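3. Collecting Demonstrations

3.1 Two ways to show a task

We collected demonstrations in two ways, and we wanted both to feel as natural as possible for the person doing the showing. In the first, hand guiding, the operator takes hold of the arm near the wrist and walks it through the task while the controller cancels out gravity. In the second, remote control, the operator sits at a separate desk and moves a handheld controller whose motion is mapped onto the gripper. Hand guiding was done only on the physical arm in our Lundport lab. Remote control was done on both the physical arm and its simulated twin, and the simulated twin is where most of the data in this section comes from.

The software that ties all of this together is called Rirngate. It reads the operator's controller, turns the motion into small changes in gripper position and rotation, and sends those changes to whichever arm is connected. The operator does not have to know or care which one that is. Muchen Ding wrote the first version over a few weeks in March, and the part we are still most pleased with is the clutch: hold the side trigger and the arm follows you, let go and it stays exactly where it is while you bring your hand back to a comfortable spot. Operators who had never driven an arm before picked this up very quickly, and several of them asked to keep going after their session was over!

3.2 Tabletop tasks

All tasks take place on a single table with everyday things and a few odd ones mixed in. We chose objects that ask for different kinds of grasps. A bowl can be pinched at the rim, a flat bar has to be lined up with before it can be picked up, and a model plane has wings and fins that punish a careless approach. Tall, thin objects are our favorites. They look easy, yet a small sideways push while the fingers are closing can tip them over, and a person showing the task has to slow down at just the right moment. That slowing down is precisely the kind of knowledge we hope to pass on to the policy.

Figure 4 gives a sense of the simulated setup during one of these grasps.

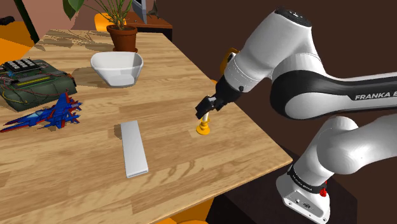
Figure 4. A Franka arm in simulation, with its gripper closed around the top of a slender yellow object. Other objects share the table, including a white bowl, a flat white bar and a blue toy jet with red trim.

The clutter matters a great deal. In early trials we placed only the target object on the table, and the resulting policies learned to reach for whatever stood out from the wood. Once other objects were added, operators began to plan their paths differently. They came in higher, they turned the wrist earlier, and they left more room on the side where something else was lying. None of this was in the instructions we gave them. Yichen Wan first noticed it while replaying sessions side by side, and it led us to keep the full approach path in the data — we had been trimming it to the last stretch before contact.

3.3 Session procedure

Each session began with free practice for as long as the operator liked. We then read out a short task sentence, such as "pick up the yellow object and set it down next to the bowl," and the operator carried it out. The operator decided when a demonstration was finished by pressing a button on the controller. A second button threw the attempt away. We encouraged people to use it freely, and we saved the discarded attempts in a separate folder, where they proved useful for the recovery experiments in Section 5.

In total we gathered 373 demonstrations, of which 206 were done by remote control in simulation. The rest were split between hand guiding and remote control on the physical arm. Operators worked for up to 37 minutes at a stretch before a break. Kenneth Ritchie and Lanying Fu checked every demonstration by replaying it from start to end, and they marked the moment of first contact, the moment the fingers stopped closing and the moment of release. Where their marks differed they watched the replay together and settled on one.

3.4 What the two methods give us

Hand-guided motions are wonderful to look at. They are smooth and confident, and the path from rest to grasp is often a single clean curve. They also have a drawback that surprised us in its size: with a hand on the wrist, the operator can feel contact and tends to lean on it, pressing an object into the table in a way that the recorded joint positions do not explain. A policy trained on these paths alone copies the position and misses the force.

Remote demonstrations look rougher. The path is broken up by clutch releases, and there is often a pause shortly before the fingers close, when the operator leans toward the screen to judge depth. We first thought of these pauses as noise and filtered them out. Kornél Sárközi suggested leaving them in and labeling them, so that the policy could learn where a person wanted a better look. We tried it, and the labeled pauses turned out to cluster around the thin objects and the edges of the bar, just where grasps are hardest. We think this is one of the most exciting signals in the whole dataset, and we use it in Section 4 to decide when the arm should slow down by itself.

Mixing the two sources took some care. Hand-guided paths were resampled to the same rate as the remote ones, and every path was expressed relative to the gripper's starting position. We made no attempt to make one look like the other. The training code receives a flag that says which method was used, and at run time the flag is set to remote control, the method whose commands the controller can follow directly.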